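Notes pour l'intervenant — kit de préhension Valleck, retour d'essai
Diapo 1 — Titre

Bonjour, laisser le titre affiché le temps que les retardataires trouvent une chaise. Ne pas lire le titre, ils savent lire.

Rappeler d'où on parle : Cotanix nous a prêté le kit, nous ne le vendons pas, et personne ne nous a offert le déjeuner. Le bras était déjà chez nous.

Diapo 2 — Ce qu'il y a dans le carton

Une pince à deux doigts, les pièces de fixation, une petite caméra de poignet, le logiciel Anik sur clé USB. La notice fait 11 pages, dont 5 de consignes de sécurité et une de remerciements pour notre achat. (Pause. En général ça sourit au fond.)

Il manque la clé Allen. Le dire sans insister, Cotanix est dans la salle.

Diapo 3 — Le montage

Le fournisseur annonce 10 minutes. Nous avons mis une matinée, café compris. La mécanique va vite, c'est la déclaration de l'outil dans Anik qui fâche : le menu s'appelle « Préférences avancées » et il faut redémarrer deux fois. Donner l'astuce : charger le profil par défaut AVANT de brancher la caméra.

Diapo 4 — L'exercice

Prendre une cheville, l'amener au-dessus du plan de travail, la présenter à l'endroit voulu. Un enfant de trois ans y arrive, mais il refuse de recommencer 900 fois, et c'est tout l'argument commercial du secteur.

Laisser la photo à l'écran pendant qu'on parle des doigts. Cheville jaune à bout arrondi, tenue par le haut, pointe vers le bas au-dessus du plan. Le bloc rouge et crème percé est derrière, en partie caché. Signaler la vis à six pans creux sur le doigt de droite : c'est par là que passent les questions d'entretien, renvoyer à la diapo 6.

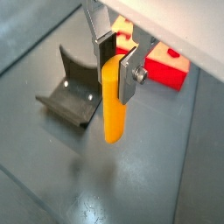
Diapo 5 — Ce qui nous a plu

Les doigts. Simples, en métal, démontables sans prier. Sur les pièces cylindriques, la prise est franche, et le réglage de l'effort se fait avec un curseur que même notre service achats a compris.

La vue au poignet aussi, avec une réserve : les doigts mangent une partie de ce qu'on voudrait voir. Tejada, que nous avions essayé avant, règle ça avec une seconde caméra — et une seconde facture.

Diapo 6 — Ce qui nous a moins plu

Anik parle un français traduit de très loin. « Veuillez relâcher l'objet de votre désir » reste notre message d'erreur préféré. Resserrer les vis des doigts de temps en temps, la notice n'en dit rien.

Si on demande le prix : renvoyer vers Cotanix, sourire, passer à la suite.

Diapo 7 — Alors, on achète ?

Pour des petites pièces régulières, oui. Pour du vrac, attendre la version de juillet et garder ses espérances à température ambiante. Questions. Couper à la troisième sur l'intelligence artificielle.

Dernière mise à jour : 18/05/2022
Contact — Mentions légales — © Tous droits réservés — Haut de page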